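Consignor fees at regional art auctions

Orkier_Registrar
Members are advised that the Fleltport saleroom has revised its seller's terms for the September sale. Works that fail to reach reserve will now carry a charge of 2 percent of the low estimate. I would welcome the views of other consignors.

plecomte
The charge is reasonable. The house must still catalog, insure and display an unsold work. Our foundation placed 82 prints with them last season and 8 were returned, all in good order.
Perrine Lecomte

Pondow Estates
I must respectfully disagree. The saleroom sets the estimate, and the consignor then pays when that estimate proves too high.

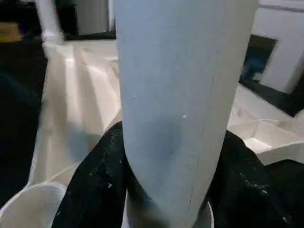

A fairer rule would waive the charge whenever the reserve was set on the advice of the house. We have put this to them in writing and await a reply.

plecomte
The reserve requires the seller's signature. No one is obliged to accept the advice given.

Pyo
Does the charge apply to lots withdrawn before the sale?

Orkier_Registrar
Withdrawn lots fall under a separate clause. Please consult section 8 of the terms, as revised 9th June.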